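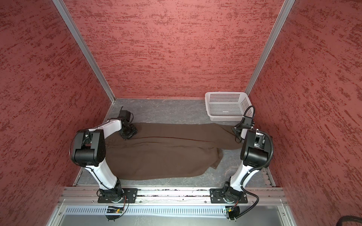
About us

Hello! I'm the one who answers the emails at Cindow, a small astronomy club that meets on the edge of Bondumham. I started it because I wanted company while I squinted at Saturn, and we've now got almost 100 members (plus a few dogs who come along for the biscuits).

Most of us are keen on variable stars, the ones that brighten and fade over days or months. You don't need fancy kit for it. Binoculars and a notebook will do, and if you haven't got binoculars we have 7 pairs to lend.

Our own telescope lives up at Reddy Field, where the sky is properly dark once the village lights go off. Sessions run from September through to spring, and February is my favourite, cold toes and all!

Membership is £20 a year and covers the field nights, the loan kit and our newsletter, Trodis, which I write at the kitchen table and always finish late. Come and try a night first if you like, and bring a flask.

Page last updated September 4, 2018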